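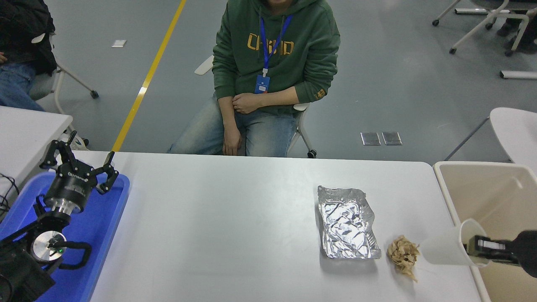 Sweat à capuche vert foncé et cordon bleu, de l'autre côté de la table.

Déménagement avec deux enfants : par où vous commencez les cartons, et surtout par où vous finissez ?

Question posée par Seija Riihimäki le 29 août 2022

Bonjour à tous,

Je me lance, ça fait trois soirs que je lis les anciens sujets et je ne trouve pas vraiment mon cas. On déménage en octobre, mon mari, moi, nos deux enfants (quatre et sept ans) et le chat. On quitte un appartement au troisième sans ascenseur pour une petite maison de plain-pied à Brudia, donc côté confort c'est tout bénéfice, je ne me plains pas ! Par contre l'appartement, on y vit depuis neuf ans et je crois qu'on n'a jamais rien jeté.

J'ai commencé à emballer samedi dernier, enfin, « emballer »... j'ai fait la bibliothèque du salon, j'étais très fière, et le soir même ma fille voulait absolument l'histoire du hérisson. Carton rouvert. Le lendemain c'était mon mari qui cherchait la garantie du lave-linge, que j'avais glissée entre deux albums photo. Re-carton rouvert. Le scotch ne tient plus et j'ai l'impression d'avoir reculé.

Mes questions donc :

Dans quel ordre vous faites les pièces ? Tout le monde me dit la cuisine en dernier mais c'est la pièce qui me fait le plus peur, entre les verres de ma grand-mère et le placard à épices.

Pour les chambres des enfants, vous emballez avec eux ou en cachette ? Le petit ressort tout ce que je range. Il a vidé un carton de Duplo pour s'asseoir dedans avec le chat.

Et combien de cartons il faut prévoir pour un quatre pièces ? Le devis de chez Turunen (les déménageurs) part sur 60 et ça me paraît vraiment peu quand je regarde rien que l'entrée.

Je précise que le camion est réservé, la date ne bouge plus, et que je travaille à temps plein, donc c'est soirs et week-ends. Merci d'avance, je prends tout, même les remontrances !

Seija

Réponse de Joni Ruotsalainen
Meilleure réponse choisie par l'auteur de la question

Salut Seija,

Bon, j'ai déménagé 6 fois en douze ans (le boulot, puis un divorce, puis encore le boulot) alors je commence à avoir mes petites manies. Je te les donne en vrac, tu feras le tri.

Déjà, range par fréquence d'usage et oublie l'histoire des pièces. Moi je passe dans tout l'appartement avec un rouleau de scotch de couleur et j'en colle un bout sur tout ce que je n'ai pas touché depuis l'été. Les décos de Noël, les manteaux, le service à raclette, les livres déjà lus. Tout ça part en premier, peu importe la pièce. Après seulement je fais les pièces, et dans cet ordre : cave, bureau, salon, chambres des adultes, salle de bains, cuisine.

La cuisine, tu peux la couper en deux ! Les verres de ta grand-mère, tu ne bois pas dedans tous les matins je suppose ? Alors ils partent trois semaines avant, au calme, un soir où les petits dorment, chacun dans son torchon (les torchons il faut bien les emballer aussi, autant qu'ils servent). Tu gardes une casserole, une poêle, quatre assiettes, quatre bols. Les épices, je les mets debout dans une boîte à chaussures, avec un film plastique tendu par-dessus avant le couvercle. J'ai eu du curcuma dans un carton de draps une fois, je ne souhaite ça à personne.

Les papiers, pochette à part, et cette pochette voyage avec toi dans la voiture. Garanties, carnets de santé, bail, relevés de compteurs, carnet du chat. Pas dans le camion, jamais.

Pour le nombre de cartons, chez moi un trois pièces avec un gamin ça a fait un peu plus de cent. Alors 60 pour quatre personnes et neuf ans de placards, je rappellerais Turunen demain matin. Demande aussi ce qui se passe si tu dépasses, parce que certains facturent le volume en plus et d'autres laissent le surplus sur le trottoir (vécu). Et fais-toi écrire la réponse, un mail suffit.

Ah et les livres : petits cartons ! Le premier déménagement j'avais rempli des grands, le fond a lâché au deuxième étage, il y avait du Simenon jusque dans le local à vélos.

Note le contenu sur deux côtés et jamais sur le dessus, une fois empilés tu ne vois plus rien. J'écris la pièce d'arrivée en gros et deux ou trois mots dessous. « CUISINE, passoires, moules, mixeur ». Mon ex écrivait « divers » partout. Il doit m'en rester deux au garage, des divers.

Bon courage, et tiens-nous au courant !

Joni

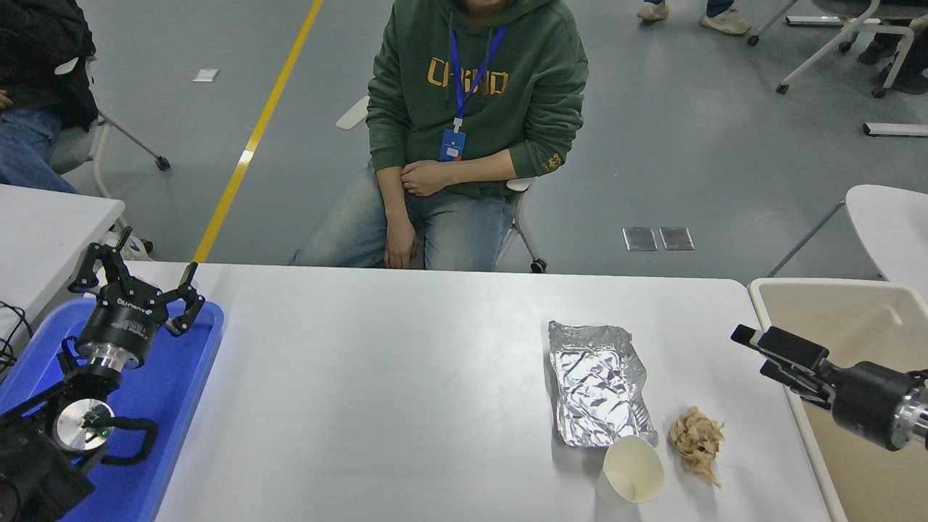 Gobelet en papier couché et feuille d'alu froissée sur la table blanche.

Réponse de Ajith Rai

Je rebondis surtout sur les enfants, pour le reste Joni a tout dit.

Nous on a fait avec eux, et je recommencerais pareil. Chacun a eu son carton « à moi », qu'il a décoré (comptez une soirée feutres, et du feutre sur la table) et rempli avec ce qu'il voulait retrouver en premier. Le grand a mis ses figurines et sa lampe. La petite a mis un coussin, un rouleau de papier toilette et une chaussure de son frère, on n'a pas discuté. Ces cartons-là sont montés en dernier dans le camion et descendus en premier.

Le reste de la chambre, oui, je l'ai fait quand ils étaient chez leurs grands-parents. Il y a des jouets auxquels ils ne pensent plus depuis un an mais qui deviennent indispensables à la seconde où vous les touchez. Laissez une caisse de jouets ouverte jusqu'à la veille, et le doudou ne quitte pas votre sac à main. Prenez-le en photo aussi, avec l'étiquette, pour pouvoir en racheter un au cas où.

Le soir de l'arrivée on n'a monté qu'une chose, les lits des enfants, avec leurs draps pas lavés de l'ancien appartement. L'odeur a beaucoup aidé je pense. Nous, on a dormi sur le matelas par terre pendant une semaine et on s'en est remis.

Pour le chat : une pièce fermée avec sa litière, un mot sur la porte pour les déménageurs, et il part en dernier. Le nôtre est resté derrière la machine à laver deux jours entiers à l'arrivée. Il mangeait la nuit. Ça a fini par passer.

Réponse de Ilari Mustonen

les cartons du supermarché c'est gratuit. demandez le matin à la mise en rayon. ceux des bananes ont des poignées mais il y a un trou au fond donc pas pour les couverts

Commentaire de Seija Riihimäki

Merci à tous les trois, vous êtes des amours ! J'ai appelé Turunen, ils passent à 200 cartons possibles sans changer le prix tant que ça rentre dans le même camion, et la dame m'a envoyé le mail sans que j'aie à insister. Joni, j'ai acheté du scotch orange. Il y en a déjà partout, y compris sur le chat, mais ça c'est le petit.

Ajith, l'idée du carton « à moi » a été votée à l'unanimité. Ma fille veut savoir si elle a droit à deux. Je garde aussi le coup des draps pas lavés, je n'y aurais jamais pensé et ça m'arrange bien.

Par contre une dernière question si quelqu'un repasse par ici : les plantes, elles voyagent dans le camion ou dans la voiture ? J'ai un ficus qui touche le plafond.

Commentaire de Joni Ruotsalainen

Voiture pour les petites, et le ficus couché à l'arrière du camion, dans un vieux drap, terre emballée dans un sac poubelle bien serré au pied. N'arrose pas les deux jours avant, sinon c'est lourd et ça coule. Il va perdre des feuilles de toute façon, le mien boude à chaque fois jusqu'au printemps.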